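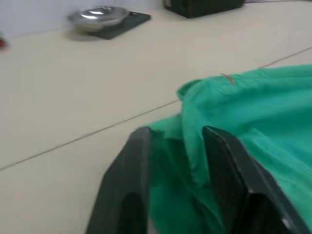 Why Do Clothes Crease, and How Does Folding Help?

Have you ever pulled your favourite T-shirt out of a heap and found it covered in little lines? Those lines are creases, and there is rather a lot going on inside them!

Cloth is made of threads, and each thread is made of lots of tiny fibres twisted together, a bit like the strands in a rope. When cloth is left in a crumpled pile, the fibres get bent, and after a while they settle into their new shape. Damp clothes crease more easily than dry ones, especially cotton ones, so it's worth rescuing them from the heap quite soon.

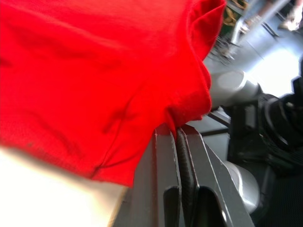 Issue 311

Now, if you look closely at the bottom of a T-shirt you will usually find a hem, where the edge has been turned over and stitched down so that it doesn't fray. Hems are very handy when you are folding, as they give you a good firm edge to hold.

Start by laying your shirt on a table and smoothing it out with flat hands, from the middle towards the sides. Take your time over this part - it's the bit everyone wants to rush. Then tuck in the sleeves, take hold of the two bottom corners and bring them up to the collar.

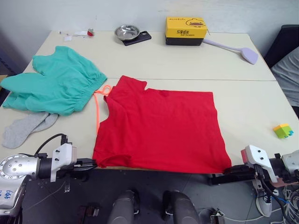
A red T-shirt spread out on the table, with a pair of grey socks and a green garment still to be sorted.

Socks are easier. Lay one on top of the other and roll them up from the toes, like a Swiss roll (but please don't eat them).

Words by Angeliki Konstantinidis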